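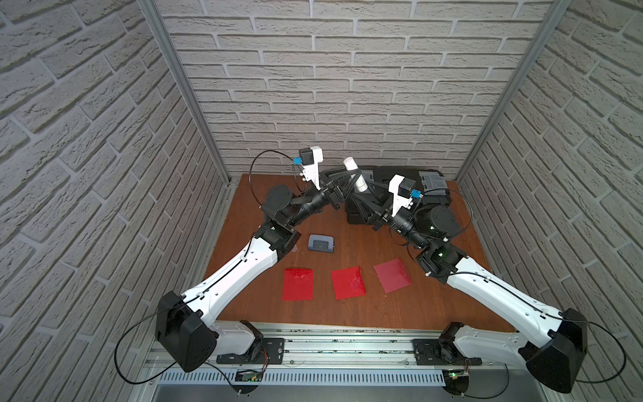 *Both arms over the table, red sheets set out near the front edge.*

**Umura station, student project notebook - April, entry opened 2:30 p.m.**

Work continued on the hole punch task for the Andby course requirement. The sequence assigned to the students is as follows: the left arm holds the punch, the right arm presents one red sheet, and the left arm closes the lever. Sheets are to be returned to the table after each attempt.

The Rampersad script was revised before the session. Closing speed of the left gripper was reduced from 40 to 30 percent. The starting angle of each sheet is no longer fixed, as the course requires recovery from a rotated start.

Total recorded attempts now stand at 186, of which 86 use the revised script. The two groups shall be kept in separate folders and shall not be merged for the report.

Open items:

- Right arm releases early when the sheet is gripped at a corner. Log attached to the Zasero folder.
- Cable loop at the left wrist to be checked before the next run - full reach only.
- Rail grooves to be brushed out.
- Confirm punch start position with the second student group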